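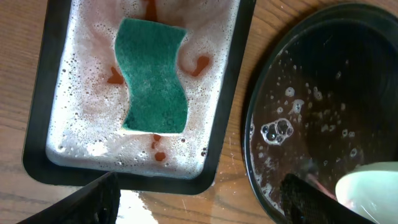

Tomato stains in a baking tray, two-basin method or soak overnight?
Posted by Skaltine in Kitchen and Cleaning, August 1, 2026

I make a lot of baked pasta and the sauce leaves an orange film that I can't seem to get ahead of. For years I filled the sink, put everything in and scrubbed. Now I wash at the table. I put the suds straight into the black tray, drop the green scouring sponge in the middle and let it sit, and the round black dish next to it holds the water for the plates. You can see how much orange is still floating in the foam. My question is whether to pour that first water out and start over, or keep scrubbing in it. I've been starting over and it feels like a waste of soap.

Also, does anyone let the tray soak overnight? The coating is dark and I don't want to ruin it.

Pascu
1,842 posts
Pour it out. Once the foam turns pink you're spreading oil around. Wipe the tray with a paper towel before any water touches it and you'll need half the soap.

Skaltine
I do wipe it, but the corners hold on to it. The middle comes clean pretty fast. The corners and the rim take three tries.

Dritgate
Cold water first. Everybody goes straight to hot with tomato and then wonders why the plastic spatula is orange forever. Rinse cold, then hot with soap, then the green side on the corners only.

Pascu
On plastic, sure. On a metal tray I've never seen it make a difference. Hot water gets the oil moving and the color is in the oil.

Dritgate
I worked in a school cafeteria. We did cold first on everything.

Pascu
You also had a sprayer and a three-compartment sink.

ester_k
Is the tray nonstick? If it is, I'd keep the green side off it. I wore through one in less than a year doing that. Use the yellow side, more soap, and wait 20 minutes.

Skaltine
I don't know what the coating is. It came with the oven. The rim is dark but the bottom looks more silvery once the suds thin out, and I can't tell if it was always like that or if I did it.

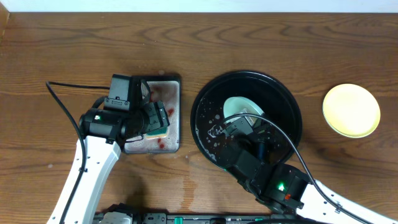 Anyway, I've mostly been pushing the sponge in straight lines from one side to the other and pressing down harder where it's red. The plates I hold up on edge in the round dish so the water runs off them. They're easy. It's only the tray that gives me trouble.

ester_k
If the bottom is lighter than the rim, you may have already scrubbed some of it off. Dry it and look at it under a lamp. If you see fine lines all going one way, that's the sponge.

Dritgate
Or it's just a light pan with a dark rim. They make those.

ester_k
They do. I'd still check.

Ladle_and_Lid
2,915 posts
Baking soda paste in the corners. Leave it while you eat. No green pad needed. I'd skip the overnight soak too, I did that with a tray in April and got rust spots under the rolled edge.

Pascu
Agree on the rust. Thirty minutes is plenty.

Dritgate
Doing the plates after the tray is backward, by the way. Glasses, plates, then the greasy stuff last. Otherwise you change the water twice.

Skaltine
They're in separate water, so I didn't think the order mattered. The water in the round dish does get dark by the end though, so maybe I'm carrying it over on the sponge.

Ladle_and_Lid
You are. Get a second sponge. Cut a corner off the one you use for trays so you can tell them apart.

Skaltine
OK. Second sponge, baking soda in the corners, no overnight soak. I'll try cold water on half of the tray and hot on the other half next time and post how it went.

Dritgate
Cold first.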